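Encyclopedia > Household > Storage and Sorting > Colour-coded storage

Colour-coded storage

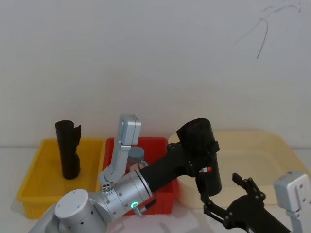

Yellow and red plastic bins on a white tabletop.

Colour-coded storage is the habit of giving each kind of thing its own colour of container, so you can find it (or put it back) without reading anything. I've been looking after this entry for a few years now and it's grown well past the tidy paragraph it started as, so grab a cuppa. My own garage in Clurkley is the testing ground for a fair bit of what follows, and I'll say so when I'm going on my own experience and not on something sturdier.

Origins

People have been sorting by colour for a very long time, and I doubt anyone could name a first case. Dyed cords, painted lids, coloured wax on jars — all of it does the same job. What we'd recognise as the modern version needed cheap moulded plastic, because before that a coloured box was a painted box, and paint chips. Once pigment could be mixed right through the material, the colour lasted as long as the tub did, give or take some fading in the sun.

Workplaces took to it before homes did, as far as I can make out. Workshops used small open-fronted bins for screws and fittings, kitchens used coloured chopping boards to keep raw meat away from the salad, and cleaners had different coloured cloths for bathrooms and benches. By the time my kids were at primary school there were coloured tubs for everything, and I'd bet most Australians reading this had a reading-group tub at some point.

How it works

Colour gets noticed quickly, well before you've made sense of any lettering. If you're hunting for one red tub in a shelf of blue ones, it pretty much jumps out at you, and adding more blue ones hardly slows you down. Words don't behave like that! You have to go along and read them, and if the label's turned to the wall you're out of luck.

The catch is memory. Spotting the red tub is easy, but remembering that red means camping gear is a separate job, and it gets harder with every colour you add. I find five or six is my limit. Some people manage more, particularly when the colour has a natural link to the contents (green for garden, blue for the pool stuff).

Choosing a scheme

There are two main ways to go about it. In a category scheme, colour stands for the kind of thing: tools, craft, first aid, Christmas decorations. In an owner scheme, each person gets a colour and whatever is theirs goes in it. Families with small kids often favour the second, and it does cut down on arguments over whose hat is whose. Mixing the two is where it goes wrong. We tried it for one winter, and yellow meant both batteries and my youngest.

A third approach, which I've seen called a status scheme, uses colour for where something is up to. Tshepo Le Roux ran the parts counter at Trergate that way, with one colour for incoming stock, another for checked and a third for returns. The counter carried 828 separate lines across 229 bins, and he reckoned the colours were only worth having because the bins moved and the shelves didn't. I've pinched his idea for mending: one tub for things that need fixing, one for things waiting on a part.

Containers

Size matters more than shade, in my view. A tub that's too deep turns into a lucky dip, with the useful things at the bottom. For small items I like a shallow open bin with a decent rim to grab. Tapered sides let empties nest inside each other, which saves a heap of room in the off season, although you lose a little floor space in each one compared with a straight-sided box.

Lids are a matter of taste. They keep out dust, redbacks and the cat, but every lid is one more thing to do before you put something away, and things start piling up on top. My rule is lids in the garage and none in the house.

Matching colours over time is a real nuisance. Makers change their pigments, so the green you buy in July may not be the green you bought two years back. Punen tubs were the ones I started with and their orange drifted so far towards red that I had to retire it. If you can afford it, buy a couple of spares on day one.

Colour vision

Plenty of people have trouble telling certain colours apart, most often reds and greens, and it's more common in men. A scheme that relies on those two alone will let somebody down. Yellow and blue are a safer pair for most, and a big difference in lightness helps as well, so a pale tub beside a dark one will usually read clearly. It's also worth adding a second cue such as a shape sticker, a number, or a fixed spot on the shelf. Poor light makes trouble for everyone. Under the old globe in my shed, navy and black are the same colour and always will be.

Labels

Purists say a good colour scheme shouldn't need labels. I used to be one of them, and then my sister house-sat. Visitors don't know your code, so a plain label on the short end does no harm. Masking tape and a marker works fine, and it peels off when you change your mind. Some people keep a key inside a cupboard door. The Cele method, named for the small storage firm that printed it on its packaging, goes further and has you write the key first and limit each tub to what fits on one line. I found that a bit strict, but it did get rid of the tub marked "misc".

Costs

A basic set needn't be dear. I did the whole garage for under $200, shelving not included, and a smaller job such as a laundry or a kid's wardrobe could come in well below $100. Secondhand tubs are everywhere, though seldom in the colour you're after. Coloured tape around the rim of a clear tub does nearly as good a job, and you get to see the contents too.

See also: Drawer dividers; Pegboard; Pantry storage; Shadow boards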